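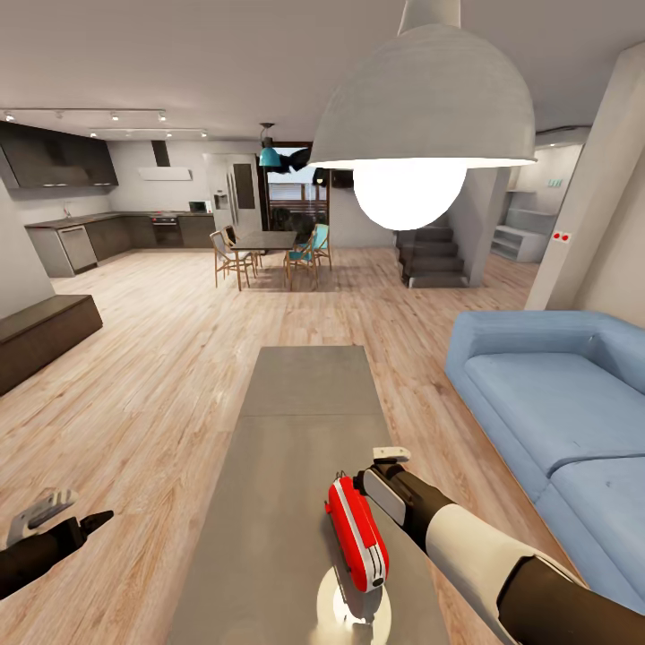
Can you run a grasp planner and a whole-arm collision checker in the same control loop without the arms stuttering?
Put them in separate processes and let the controller keep executing the last good trajectory while the next one is being checked. The stutter almost always comes from the controller waiting on the checker.

Boleo Forum > Planning and Control > Two-arm place action, living room world
January 2020

flotora_fan
OK, I finally got the Hanetti planner talking to my two-arm setup and I am so happy with it! The right gripper is holding the red and white object over the plate on the long gray table, and now I want a clean place action. Trouble is, the planner keeps giving me these big swoopy approaches when the plate is directly under the thing already. I'm planning in joint space with 36 waypoints per segment. Do I just need more waypoints?

mudskipper
More waypoints will give you the same swoop, drawn more smoothly. For the last bit of a place you want a Cartesian segment straight down with orientation locked. Plan in joint space to a pre-place pose, then switch.

Great looking world by the way. I want that teal lamp over the dining table.

gridlock_77
I'd disagree a little with mudskipper. Locked orientation works until you get close to a singularity, and then the elbow does something exciting. Give it a tolerance on rotation about the vertical axis and leave the other two tight. The plate is round, it doesn't care which way you come in.

mudskipper
Fair for the plate. The object has a stripe down one side and a button near one end though, so if the task says anything about which way it faces, you've just thrown that away.

flotora_fan
Task doesn't say anything about facing! It only checks that the object is on the plate and the gripper is open. So I tried both. Locked orientation failed on 2 starts, and with the loose vertical axis they both planned fine. Swoop is gone with either one – I ran it over and over just to watch it.

tinplate
What are you using for collision geometry? My bet is that half of your original swoop was the planner dodging something that isn't there. The stock Flotora export wraps each piece of furniture in one convex hull. For a sofa with armrests and a low back, that hull fills in all the air above the cushions, and yours is right beside the table.

flotora_fan
Oh wow. Yes. I turned on the collision overlay and the sofa is a huge solid lump. The right forearm comes in from that side, so no wonder it was going the long way.

tinplate
Run the decomposition tool on it. Mine went from one hull to 226 for the entire room and planning time barely moved, because the broad phase throws most of it out anyway.

gridlock_77
226 hulls is a lot of hulls for a room where the arms can only reach a table and a sofa. I'd drop the kitchen and the staircase from the planning world completely.

tinplate
And then somebody adds a moving base and spends a week wondering why it drives through the fridge. Keep them in, filter by distance.

gridlock_77
Different habits, I guess. I like a small world I can look at and trust.

sriwong_user
Question about the dark blob up by the glass door, the one overlapping the small teal lamp. Is it in your collision world too, or only in the render?

flotora_fan
Good eye! I don't know what it is yet. Checking the object list tonight. It's far from the arms so it hasn't affected any plans that I can tell.

mudskipper
Sort the list by mesh name and look for anything without a parent link. And while you're in there, make sure the held object is attached to the gripper link in the planning world. If it isn't, the checker treats it as an obstacle the fingers are stuck in.

flotora_fan
It was attached, but I never detached it after opening! So the retreat was being planned as if I still had it. Fixed that, split the sofa, kept the loose vertical axis, and set the seed to 1008 so anybody can rerun it. Config is going in the Sriwong thread. Left arm next – I want it to steady the plate.

gridlock_77
Post the joint limits you're using for the left one before you start. The defaults in that export are too wide at the wrist.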